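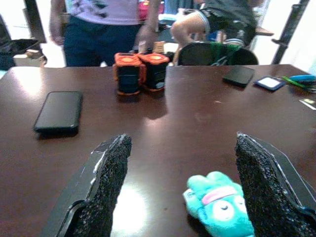 Marora Hook Rail review: a lot of faith in a very small tip

By Mahnaz Abbasi

I don't trust organisers. Most of them are one more thing to dust, and the ones that promise to sort out your keys and cables tend to be the worst. So when Brodie Pomare told me the Marora Hook Rail had cleared her dining table for good, I asked whether it had cleared it or just moved the mess up a metre. She said to try it for a month and stop being rude.

It costs 20 dollars at Siltard, plus postage. The online listing has 1433 ratings, nearly all of them glowing, and a good share seem to have been written the day the parcel turned up. I have been using it since early July.

What you get is a white rail with a single row of hooks, each with a round black cap at the top and a thin metal shank that curves out to a small upturned tip. It comes with adhesive backing and no screws, and the instructions are one folded sheet.

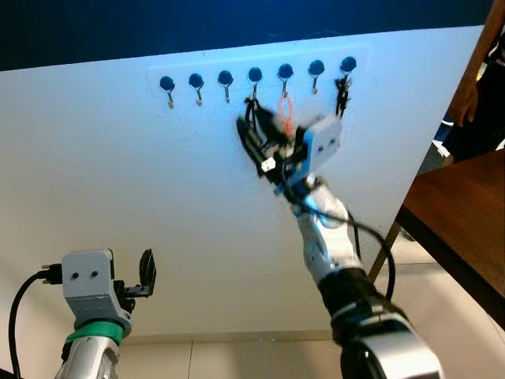

The tip is where I started to have doubts. A loop sits on it nicely enough. Rubber bands, cable ties, the strap off a bag, all fine, and I'll admit it's handy to have them in one place at eye level. Anything with a stiff or chunky ring is another matter. My car key has a thick split ring and I knocked it off twice in the first week, once behind the shoe rack.

Marora says the rail suits "everyday carry", and I think that's generous. Everyday carry at our place is phones, a work pass, a power bank and whatever was in somebody's pocket. A rail takes the pass and the keys. The phones stay on the table, as they did before. 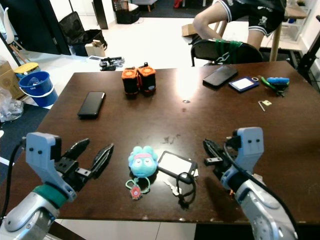
Reading time: 3 minutes

The lanyard was the surprise. I had assumed it would slip, and it never has. Long cord, light card, over the hook and gone from the tabletop. If your household is mostly badges and charging leads, you'll get more out of this than we did. Charging leads do need to be coiled and tied first, and I can't see teenagers doing that.

I asked Tane Kerslake, who fits out small offices, what he thought of the adhesive. He wasn't keen. He'd put two screws through it on day one and skip the sticky backing altogether, but there are no holes for them. Mine has held on a smooth painted board. I wouldn't try it on brick or textured wallpaper, and the sheet says much the same in very small type. 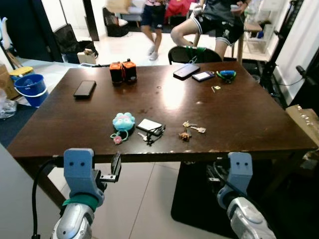 Keyrings are what most people will buy it for, and they're what it handles least well. The trouble is all the stuff we attach to them. A plain key on a ring hangs flat and leaves room next door. A bunch like the one with the gold and silver keys and the little brown figurine is bulkier, and it'll crowd its neighbour. Plush toys on a cord are worse again: you hang the toy and the charm swings into the next hook along. I'd have liked the hooks further apart, even if it meant fewer of them.

Against that, the Ó Dubhghaill peg board I tested last November was deeper, sturdier and nearly three times the price, and it's now in the garage holding secateurs. The Brolport tray is cheaper and does nothing except give the pile an edge. I still use it for coins.

Would I buy the Marora again? For cables and lanyards, probably, on sale. For keys, no. Brodie still swears by hers, though her keyring has one key on it.

Posted Tuesday, August 5, 2025

Contact us | © 2025 | Back to top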